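Subject: Re: [shared-rooms] Table tops for the Sodo room

Shabani Nzioka wrote:

> Before we order anything for the Sodo room I'd like to hear from people who use the pale tables at Rultari. Do they hold up? How do you clean them? We have the old brown ones now and the finish is worn through in places. I have a quote from Pavliuk for two replacement tops and need to answer them in October.
>
> Also, does anybody know if the legs can be kept? The quote is for tops only.

Shabani,

I can answer most of this. We've had the pale tops at Rultari for two years, and the long one by the window gets used every day, mostly for sorting, wrapping and cutting paper.

Cleaning first. A damp cloth and a drop of dish soap takes off nearly everything. Pencil comes off with a plain eraser. Ballpoint is harder. We use rubbing alcohol on a rag for that and wipe it over with water afterward. We tried a powder cleanser on the small table once and it left a dull patch by one corner, so please don't let anyone bring that in. Tape should come off the same day. If it sits for a week the glue stays behind and you end up scraping it with an old library card.

Marks show more than they did on the brown tables. Some people complained about this at first. I prefer it, as I can tell when a table needs wiping, and small things like pins and screws are easy to find. The color is a light gray-white with no pattern.
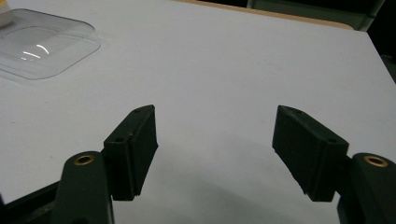 Ju-won Son wrote me separately that the smooth tops are fine for paper but bad for sewing, and asked that it be passed on. Fabric slides off the side as soon as you let go of it, and Ju-won now lays an old flannel sheet down before cutting. If the Sodo room is going to have a sewing group you should plan on a cover of some sort. We keep ours rolled on a tube behind the door. Folding it puts creases in that show up when you trace a pattern.

For cutting with a knife, use a mat every time. We have two mats and they live on the shelf under the window. There is one scratch on the long table from before we made that a rule.

On the legs: yes, you can keep them if the frames are straight. Dexter Javier and I moved ours over in an afternoon. Each top took 8 screws, and the old holes didn't line up, so we drilled new ones. Check the screw length against the thickness of the new top before you start. Ours were too long and I had to go back out to the store.

Ask Pavliuk if delivery is in the price. When we ordered, it was 80 dollars on top of the quote and we found out at the door.

The felt pads we put under the legs came from Destum. They wear down on the concrete floor but they're easy to change.

I can bring the drill over to Sodo if you want it. Mornings are better for me, before 11.

Zakhar Onyshchenko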